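Cludano door cell: setup and upkeep notes

Status: usable, with reservations. Last revised 7 June 2020.

These notes cover one simulated cell, the door station in the Cludano set. They say how to bring it up, what to check before trusting a run, and which repairs we have made to it. They don't cover the kitchen or drawer stations, which have their own files and their own problems.

What's in the folder

cell.cfg holds the door, hinge and handle settings.
start_cell loads the room and the arm model.
check_hinge opens and shuts the door without the arm.
logs/ keeps the 56 check runs the claims below rest on. That is a small number. Please don't quote a success rate from it.

Bringing the cell up

Run start_cell with no arguments first. The loader will accept nearly any config without complaint, including one with the handle mass left at zero, so a clean start proves very little. Read the log. If it reports a default value for hinge friction, stop and fix cell.cfg before doing anything else.

Next run check_hinge at least 5 times from a fresh start. The door should come to rest at the same angle each time, within 2 degrees. If it drifts, the solver step is too coarse. The Prestier notes suggest raising hinge damping in that case. We tried it, and all it did was hide the drift until the arm pulled on the handle.

Known repairs

Handle contact. The original collision shape was one solid block covering the bar and the gap behind it. Fingers could never get behind the bar, and the policy learned to drag the door by friction, which somebody upstream had scored as a grasp. The block has been replaced with separate shapes for the bar and its posts.

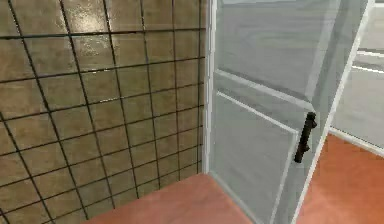
Can I train on this cell and expect the result to carry over to a real door?
Probably only in part. The hinge is a single friction value and there is no latch in the model, so anything learned about the first moment of pulling is suspect. Test on hardware before you believe it.

Jamb overlap. In older copies the door slab cut slightly into the jamb when shut, and the solver pushed it open on the first step. More than 7 of the early runs were marked "opened" for this reason alone. They have been taken out of logs/. If your copy still has them, throw it away and get a new one.

Lighting. The Samir preset changes light and surface color between runs. It is sold as a cure for overfitting to appearance. We have seen no difference in the door task either way, and we leave it off when chasing a contact fault.

Upkeep

After any change to the physics engine, repeat the hinge check and compare resting angles with the old logs. Keep the old cell.cfg until that is done. The Itideo export script drops comments from the file and rounds the friction value, so don't use an exported copy as your master.

Open faults

Handle posts can trap a fingertip if the arm backs off at an angle. Restarting clears it.
The reset call sometimes leaves the door slightly open. A fix is planned for September.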